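About Lanirby

Wed 28 June
by Khrystyna Levchenko

Hi! I started Lanirby with Yurii Sirko because we both wanted to teach robots everyday chores and couldn't find a kit that was ready to go. So we put one together: two arms, grippers with textured fingers, a wrist camera, and the software to record what you do and train on it. We call it the Brendis kit, and it's up to 1,000 hours of wiring you don't have to do (ask Yurii, he kept a log!).

Most of our own days go into small stuff like chopsticks and a wire basket, the kind of job that shows up every weak spot in a gripper.
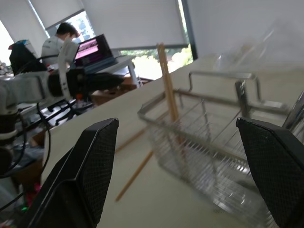

Keerthana Chettiar wrote to us that the fingers sold her on the kit, though she'd like a thicker manual and wishes the spare pads shipped in the same box. Fair on both counts, and the new manual is coming in November.

We've sent out 327 kits so far, mostly to schools and small labs. You can buy one outright or rent by the month, 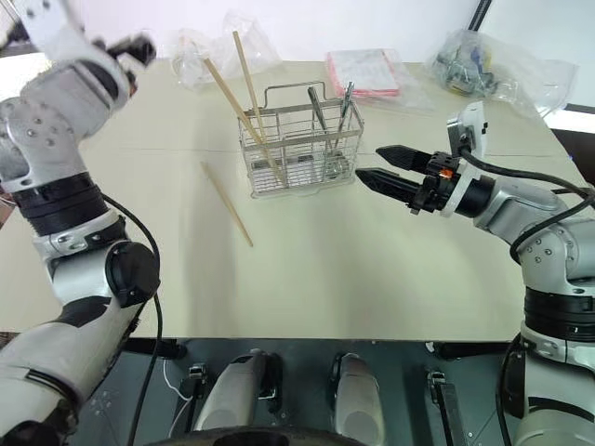

and either way you get a setup call with me or Yurii, plus our recorded practice runs, all 3,014 of them. Renters can swap to buying whenever they like and we take the last payment off the price.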